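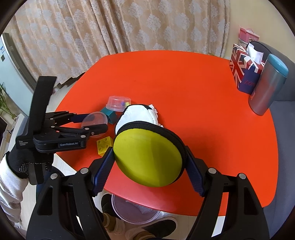 Small-toy storage: frequently asked questions

Most of the mail I get about toy storage starts with a container somebody has already bought, and then asks what should go in it. I think that's backward, and I'm going to keep saying so until the mail changes. Beads, bricks, zippered cases and lids all end up on the same table sooner or later, and no product I've tried prevents it. A round zip case like the yellow-green one looks tidy closed, which tells you very little about whether a kid can find anything in it. The clear dome with the blue, green and yellow beads does better on that score, and you don't need a label to know what it holds. The answers below come from my own house and from readers who wrote in to disagree. – Szabolcs Jakab

Do I need matching containers?

No. Matching containers photograph well and stack well, and if you stack things, fine. My family doesn't stack. We have one shelf at kid height and everything on it sits in a single row. I bought a set of Gonberg tubs a while back on the theory that uniform tubs would make everybody neater. What I got was a row of tubs that looked the same from the front, so all of them had to come down every time somebody wanted one thing.

If yours already match, put something different on the outside of each one. Tape is fine.

Are zippered cases any good for small toys?

For travel, yes. For the shelf at home I'm not convinced. A soft-sided case can bulge when you overfill it, and then the zipper gets forced. A hard one holds its shape but you usually can't see in. Small children also tend to open a zipper halfway and shake, so you get the contents on the floor and a case that looks as if it's been put away.

My rule is that a zip case holds one kind of thing and gets opened on a tray. Check the corners before you close it. Thread, hair and doll clothes love a zipper.

Clear or colored?

Clear, for anything smaller than a grape. I've heard the argument that visible toys make a room look busy. Maybe they do. I would rather have a busy shelf than tip out four boxes at bedtime looking for a bead.

Colored is fine for big bricks, balls and stuffed animals, where one peek over the rim settles it.

What about the lids?

Lids are where most of these systems fall apart, and the catalogs have very little to say about it. A clear round lid on a bright tabletop is easy enough to spot. Put the same lid on a pale rug and somebody will step on it.

Two things helped us. First, the lid goes under its own container while the container is open. Second, any container that has lost its lid for a month gets demoted to crayons. I've stopped ordering replacements. Kozma wanted nearly as much for a lid as for the whole tub, and the new one didn't sit flat.

Should bricks be sorted by color?

Only if the person building wants it that way. Sorting by color is satisfying for adults. Then a child needs a flat piece with four studs, doesn't care if it's yellow or teal, and has to dig through every color to find one. By shape is more useful once the collection is big. With a small one I wouldn't sort at all.

I tried it properly one Wednesday evening with 200 pieces. Sorting by color was quick and the result was gone by breakfast. Sorting by shape took longer, and I still had 19 pieces that didn't fit any group I'd made. They live in a mug.

My kid has different brands of blocks. Can they share a box?

Try a few together first. If they won't connect, sharing a box just makes everybody cross. If the blocks are a different size or have angled faces and aren't meant to click into the others, I'd give them their own spot, even if it's only a bag inside the main box.

Is it worth laying a cloth down before play?

For beads, yes. They bounce less and roll less, and you can pick up the corners and pour. I'd use something flat with a plain hem. A frilled edge or a loose weave gives small pieces a place to hide, and you find them later in the washing machine filter. If a cloth just ends up scrunched behind the toys, take it off the table. It isn't catching anything there.

For bricks I don't bother.

Do the rotating toy systems work?

You put most of the toys in a closet and swap them every couple of weeks. The Elidier planner sells you a printed schedule for this, with stickers. The swapping part worked in our house. The schedule didn't last. We swap when people get bored, and the stickers went on the refrigerator.

I'm suspicious of any plan that needs an adult to remember it on a particular day.

How many containers are enough?

Fewer than you own, I'd guess. I counted ours once, including jars, tins and pencil cases, and got to 114. We now use six for the small stuff. The rest were mostly holding one puzzle piece and a dead battery.

Is the Zondedau bead tower worth the money?

I borrowed one and gave it back. The drawers are shallow and come all the way out if you pull with any enthusiasm. It might suit an older kid with a desk. For a toddler, skip it, and keep the beads themselves somewhere high up as well. They're a choking hazard in any container, and I don't trust a lid to be child-proof on a seller's word.

What should I do first, then?

Put all the small toys on one table and leave your wallet alone. Group what gets played with, find the lids you already have, and see what's left without a home. Give it a week before you shop. If you still need a box after that, measure the shelf, then the toys.

Can I send you my own setup?

Yes, and I read all of it, though I'm slow to reply. Tell me the ages of the kids and how long the setup has survived. If the answer is "since this morning," write again in May.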